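Speaker notes – Rural bus services and the operator licensing process
Regional Transport Forum, afternoon session
Speaker: Iwona Kwiatkowski, Passenger Services Division, Castemport

Slide 1. Opening
Good afternoon. Thank you to Lucyna Urbańczyk for the introduction. I have been asked to speak on the review of the Presotstead bus routes and on what the division learned from it. Questions will be taken at the end. Please hold comments on fares, as Bogumił Ostrowski will cover them in the next session.

Slide 2. Background
The Presotstead network was set up to connect the market town with the villages along the Prakadside road. Two operators shared the work. Each ran to its own timetable, and the two timetables were printed separately. A passenger changing at the depot could wait most of an hour for a connection that had left four minutes before.
Pause here. Several people in the room will remember the old timetable.

Slide 3. What the division was asked to do
The request came in November. It asked for one joint timetable, a shared ticket for the through journey, and a clear account of which operator is responsible when a connection is missed. The third item took the longest. The existing permits say nothing on the subject.

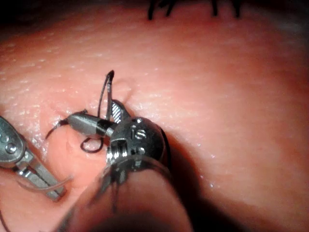
Metal wrist joint of the instrument over the practice pad

Slide 4. Ridership
Over 4000 passenger trips a month were recorded on the main route before the change. The village branch carried 1000. The counts come from ticket machines and leave out concession passes, which were logged on paper at the time. Marianna Sobczak has since matched the paper records to the machine records, and the corrected table is in the handout.
Do not read out the table.

Slide 5. The hospital stop
This was the most common subject in the letters we received. The stop sits on the far side of the ring road from the main entrance. Patients with morning appointments had to leave the village on the first bus or pay for a taxi. Under the joint timetable, the mid-morning bus goes past the entrance. The operator asked for a longer turning space before it would agree, and the hospital gave up part of a staff parking lot.

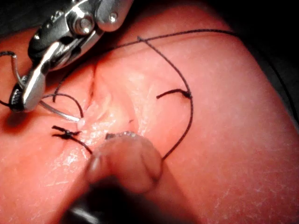
Needle driver holding a curved needle touching the pad

Slide 6. Permits and hearings
The amended permits were heard together. One objection was received, from a private coach firm that runs school trips on the same road. It was withdrawn once the school hours were taken out of the proposal. Wiesława Piątek prepared the file for the hearing, and copies can be requested from her office.
Other regions should note that the notice period starts on the day the notice is printed – our first notice carried the wrong route number and had to be printed again.

Slide 7. Costs
The shared ticket required changes to the Xia ticketing system on both fleets. New signs and shelters were paid for from the existing repair budget. We printed 3000 copies of the joint timetable and reprinted once.
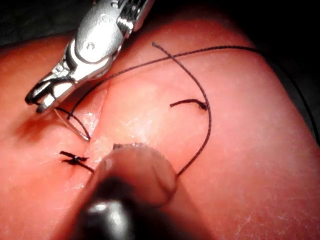
QUESTIONS AND FURTHER READING

If asked about evening service: no decision has been made. The division will look at it when the first full year of figures is in.
If asked about low-floor buses: the main route has them on all trips. The branch still uses older vehicles on the early run.
If asked whether the two operators will merge: refer the question to the operators.
The handout lists the permit conditions in full, along with the corrected ridership table and the text of the missed-connection rule. Extra copies are on the table by the door.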